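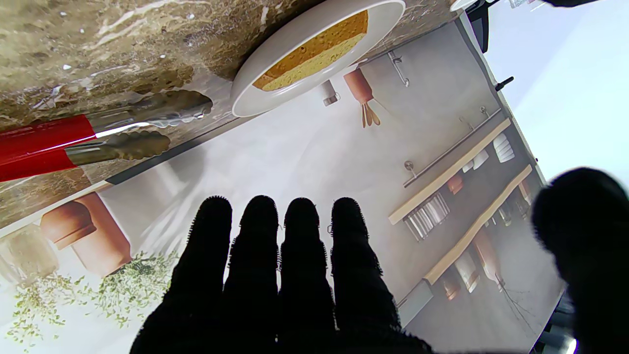

Bread in the white dish, red-handled tongs to the left, marble-patterned counter.

Stella: a small collection about serving bread

README, last touched February 11, 2020

Stella is a set of 829 short clips of bread being picked up with tongs and put in a dish, or taken out of a dish and put somewhere else. If you were hoping for a plot, the butter folder has slightly more of one.

The set was put together at Furkudeck by Canan Tatlı and Vasco Carrilho, with Ebise Kahsay doing the labels and Prasanna Paul doing the second pass on the labels, mostly by disagreeing with them. Delwyn Whitcombe supplied the bread and opinions about the bread.

What you get

clips/ has the clips, sorted by session. There are 31 sessions.
stills/ has one still per clip, picked by hand. Some were picked by a tired hand.
labels.csv has one row per clip.
props.txt lists every dish, utensil and loaf, with the nickname we used for it.
notes/ has the session notes, typed up as written. The spelling is original.

Columns in labels.csv

clip: the clip name.
session: session number. Session 2 was recorded after session 3, and by the time we noticed, everything had been filed.
food: bread, roll, bun, toast. "Toast" means it went in a toaster, however pale it came out. Prasanna wanted a color chart. There is no color chart.
vessel: dish, plate, board, basket, none.
utensil: tongs, fork, fingers, none.
utensil_state: open, closed, unclear. Judged on the first moment of the clip only. Tongs lying on the counter with their arms apart are open, even if no one is anywhere near them.
touching: yes, no, unclear. Whether anything is in contact with the food at the start, apart from the dish it is sitting in. We had to add that last part after the first week, when half the sheet came back yes.
counter: marble, plain, cloth. "Marble" means marble-patterned. We make no claims about geology.
remarks: free text. Ebise wrote most of these and they are the best reading in the file.

About the bread

Bread changes over an afternoon. A slice that starts the session with a soft pale side ends it as something you could shingle a roof with, and tongs grip the two quite differently. We swapped pieces when they started shedding, and the swap is noted in remarks when whoever was on duty remembered. Crumbs were wiped up between sessions and left alone within them, so a later clip in a session tends to be a dirtier one.

The label is for the piece as a whole. One piece can be deep golden on one part and pale yellow on another, and we did not split these. If you need crust and crumb separately, you will have to mark them yourself, and we would love a copy.

About the tongs

Tongs with scalloped tips hold bread well and also leave a row of little dents in it. Please don't train anything to recognize "fresh" bread from this set without looking at the dents first. Canan did, and for one proud afternoon we had an excellent dent detector.

Shiny metal catches the light. Bright patches along the arms are reflections and should be left as they are. Red handles are called "red handles" in props.txt, a naming system we were pleased with until the second pair of red tongs arrived. Those are "red handles Gerlach," after the drawer they live in.

About the dishes

White dishes seen at a steep angle all look oval. Some of them are oval. We gave up on a shape column after 43 rows and took it out, so if you have a copy with a shape column, it is old and you should replace it.

The kitchen behind the counter is a printed backdrop. Nothing on it is labeled, and none of it should be counted as a prop. An early reviewer spent an evening asking which cupboard the plates were in.

Known problems

Session 17 has the basket labeled as a dish throughout. Fix coming in March, if Vasco finds his notes.
Many views are tilted, some enough to put the backdrop close to upside down. We have not rotated anything. Rotate at your own risk, and rotate the labels too if you add any with a direction in them.
"Bun" and "roll" were used by different people for the same object. Treat them as one class unless you enjoy arguments.
The remark "sad" in session 9 refers to the loaf.

Using it

Free for research and teaching. Please keep this file with the clips. If you publish something, cite it as the Stella bread set, Furkudeck, and spell Tatlı with the dotless i. The Kelier tools read labels.csv as is. Spreadsheet programs may turn clip names into dates, so import that column as text.

Corrections go to Prasanna, who will be delighted. Questions about which bakery go to Delwyn, who won't say.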